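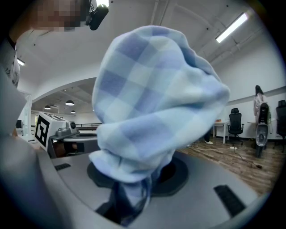
**Saro handheld gripper practice guide, second edition - review**

The Saro guide covers the safe and repeatable use of handheld grippers for recording manipulation tasks. It runs to 226 pages in 11 chapters, with a checklist at the end of each. I used it for most of April with a crew working mainly on cloth: picking, folding and stacking blankets and towels.

Chapter 2, on floor layout, is the best part. It sets rules for cable runs, walkways and the space between operators, and it tells you where to put power strips before it says anything about software. Marker placement gets 4 pages. The guide asks for a fixed marker at a known height and a written check at the start of each shift. Dragica Milošević runs our floor and had the check down to a few minutes by the second week.

Soft goods are handled less well. Grip force limits are given for rigid objects only. A fleecy plaid blanket bunches over the jaws and can block most of the wrist view, and the guide has no rule for how much blocked view is acceptable. We wrote our own: if the operator can't see the placement area, release and regrip.

The privacy section is short and clear. Faces of operators and bystanders are to be blurred before files leave the site. It does not say who signs off on the blurring - a gap that Etberg's older manual fills with a one-page form.

Zlatko Berisha compared the checklists with the Jilton set we used before. Saro's are longer, and two of them repeat the same battery item. The Jilton set has no entry for head-mounted cameras; Saro covers strap fit, mount tightness and rest breaks.

The index is poor. "Emergency stop" is listed under "S" only. The binding lies flat on a bench, and the checklists can be copied without cropping.

Recommended for rigid-object work as printed. For cloth, add local rules for regrip and blocked view before training new operators.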